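How to set up a simple pick-and-place chore for a robot arm
Posted 7/9/22

People keep asking me if a robot can do boring shop chores yet, like moving parts from one pile to another. My answer is sort of – if you set up the table properly first. I've been doing this at Wekstead since January, and these are the steps I use.

1. Pick one part. We use a hubcap. It's light, it's stiff, and the rim gives the fingers something to hold.

2. Tape your zones. Use a bright color and make two boxes that touch, one for pickup and one for drop-off. Leave more room than you think you need!

3. Teach the grab at the rim. Go in slowly, close the gripper, and stop there. Don't lift until you've checked that the fingers are square on the edge.
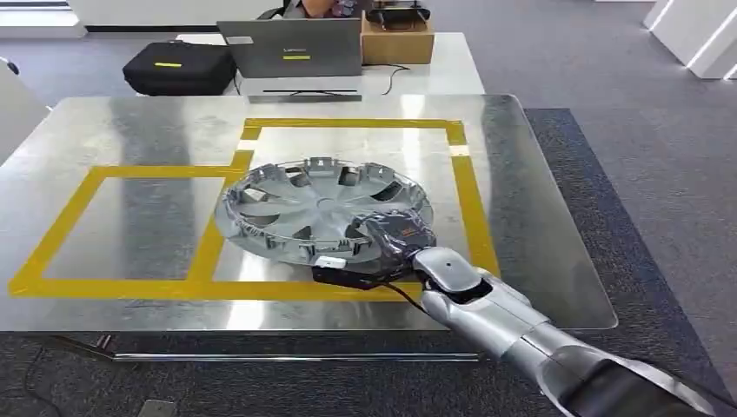
Gripper closed on the rim of the wheel cover, with the taped zones on the steel table.

4. Watch out for shine. Bare steel throws the ceiling lights right back at you, and a silver part on a silver table is a rotten thing to find. Shahram Ranjbar swears by a matte mat (I still haven't bought one).

5. Look over the hand before a long run. Check the finger pads, the links and the bolts at the pivots, and wiggle any thin wires that pass near a joint.

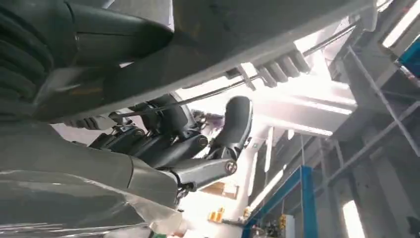
Looking up past the finger pad and linkage toward the shop ceiling.

6. Run it 9 times and write down every miss. If you get more than four, go back to step 3 and slow the approach down.

So could it empty my dishwasher? Nope, not mine. One part on one taped table is a job I'd hand over, though, and next I want to try a stack of them.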